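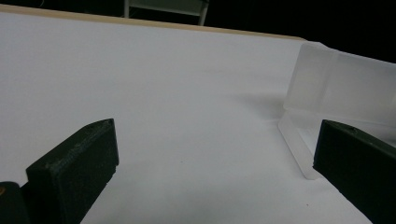

Unit 4: Gathering demonstrations with the hand-held gripper
Course notes, Letay Wolde and Svend Hviid

Read these before the second practical. You will need your login for Karel, the log sheet for your group and the object list for Unit 4.

4.1 What we are collecting

A demonstration is one complete go at one task, done by a person holding the gripper, from the moment recording starts to the moment it stops. The learning system gets the camera view, the path of the gripper through space and the opening between the fingers. It does not get your intentions. If you pause to think, the pause goes in as part of the task.

We call a demonstration an episode once it has been uploaded and given a number. The set we start from this term has 994 episodes, all recorded by last year's students. Of these, 452 are picks from a table, and those are the ones you will be adding to.

4.2 Setting up

Clear the table and wipe it. Crumbs and specks are harmless in one episode, but the same speck in the same spot for a whole session gives the model something to hold on to that has nothing to do with the object.

Keep the lights as they are once you have begun. If someone opens the blinds, finish the episode you are on, write it in the log and start a new session.

Run the finger check in Karel: fully open, fully closed, fully open. The two readings for open should agree. If they don't, look for a loose screw before you do anything else.

4.3 The pick

Start with the fingers wide open and the object in view between them, or a little to one side. Do not always centre it. A policy trained only on centred starts has never seen how to correct, and it shows as soon as the object is a few centimetres off.

Move in at an even speed. Bring both fingers level with the part you mean to grip before closing. With tall, thin pieces it is easy to let one finger arrive first and push the piece along the table. If that happens, carry on and complete the pick if you can, and mark the episode "contact early". Do not delete it. Abelardo Urrutia's group deleted theirs in January and we had very few recoveries to train on.

Close, wait for one beat, lift clear of the table, hold, stop recording.

4.4 Clear and frosted plastics

These get a section of their own. A frosted piece on a white table has weak edges low down, where it meets the surface, and much stronger ones where it stands against a dark background. A model can learn to find the piece by its top edge alone and then fail when the background is pale. For every frosted object, record half your episodes facing the dark side of the room and half facing the wall.

Shadows matter too. A soft shadow beside a pale object can be easier to see than the object. Turn the piece between episodes so that the shadow falls differently against its shape.

Pieces with an upright part and a flat foot should be gripped by the upright. Approach from the side where the foot does not get in the way of a finger, and include some starts where you have to go round it.

4.5 How many, and how to log them

Each group records 90 episodes over the two sessions. Divide them evenly between the objects on your list. Change the person holding the gripper every ten episodes. People have habits, and the model copies them faithfully.

The log line has four parts: episode number, object, holder's initials, remark. Leave the remark blank if nothing went wrong. A filled-in line looks like this:

177, frosted bracket, RZ, contact early

Uploads go to the Carilport folder under your group name. Check that the number of files matches the number of lines in your log before you leave the room.

4.6 What gets thrown out

Episodes are removed if the camera was covered, if tracking was lost for more than a second, or if a hand came into view and moved the object. Slow, clumsy or failed picks stay in with a mark. Wenceslao Pereyra does the sorting and will send back any log with marks missing.

4.7 Questions to bring to the seminar

Would you rather have fifty more clean picks of one object, or ten each of five new ones? Say what you would expect to change in the results.

Renata Zapata's group wants to drop the one-beat wait before lifting, to save time. What might the model lose?

Reading for next week: the Stutance handout, sections 2 and 3. The appendix can be skipped.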